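Reviews › Lab & Workshop Equipment

Orkport two-hand gripper kit: a buyer's review

By Natália Ševčík
Jan 6, 2020

The Orkport kit is a pair of hand-held grippers for recording manipulation tasks without a robot present. We bought one pair in March on a small equipment budget and have used it for household work: folding, sorting, clearing surfaces. This review is mostly concerned with what the purchase costs over its life, as the list price is the least informative number on the quote.

The base price is $459 per hand. Two hands are required for any garment work, so treat the single-hand option as a spare-parts order. Cameras are included. Storage cards, gloves, chargers and the carrying case are not. Our quote, from the reseller Procházka, listed the case as a line item at a price that made little sense for molded foam, and we struck it. A toolbox from a hardware store holds both units and their cables.

Build quality is adequate. The body screws are standard and the front comes off without clips. Finger travel was smooth on delivery and remains smooth on one unit. The other developed a slight drag after 300 recorded sessions, which cleaning the rail reduced but did not remove. Orkport sold us a replacement rail and shipped it in 4 days.

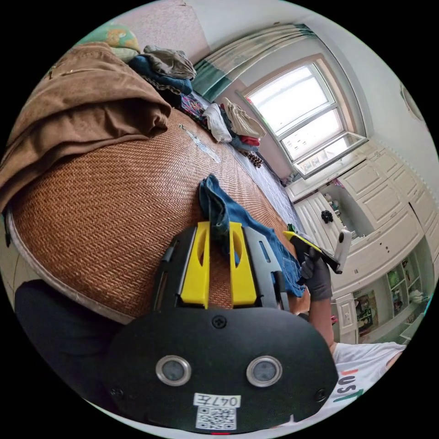 Consumables deserve their own budget line. The fingers wear first, at the contact faces, and a worn pair slips on thin cotton well before it slips on anything heavier. Yellow fingers like these, with the rounded cutout, cope well with denim: a jeans leg can be raised off a flat mat with one hand while the other stays open and ready over the near side. Bulky suede-like jackets are harder, and we now schedule them early in a finger set's life. Gloves are the second recurring cost. We use plain dark grey ones and replace them monthly. Plan on 3 sets of fingers per pair of grippers per year if the work is mainly laundry, fewer if it is rigid objects.

Labeling is a small matter that becomes a large one with more than one pair in circulation. Units should carry a number, a side marking and a scannable code on the front, where the camera of the opposite hand has some chance of catching it. Left and right units are close enough in shape to be swapped by a tired operator, and a swapped pair costs a session. Marcela Hrnčiar, who keeps our inventory, added a column for side to the sign-out sheet in the second week. I would do this before the first.

Space costs nothing if recording is done in ordinary rooms, but setup time should be budgeted. A bed works as a folding surface, with two reservations. The height is low for standing operators, and a bright window at the far end forces the exposure down on everything in front of it. We lost a number of early recordings to this. A thin curtain was sufficient and came out of petty cash.

The alternative we priced was the Sederura tabletop arm set. It cost several times as much, needed a fixed bench and an emergency stop circuit, and could not have been carried into a bedroom. It does return force data, which the Orkport kit does not. Groups that need force readings should stop reading and request the Sederura quote. We also looked at Stadia, whose grippers are lighter, but replacement fingers could be ordered only with a full rail assembly.

Remaining complaints: the charging port is too close to the lower screws, the manual covers calibration in one paragraph, and the wrist becomes sore after long sessions — limit shifts accordingly and budget for a second operator.

Recommended for garment and tidying work on a limited budget. Order spare fingers with the first shipment. Shipping is charged per parcel.

Related reviews
Stadia light gripper: weight against spares
Sederura tabletop arms, first-year costs
Storage cards for long recording sessions
Lease or buy: notes on small lab equipment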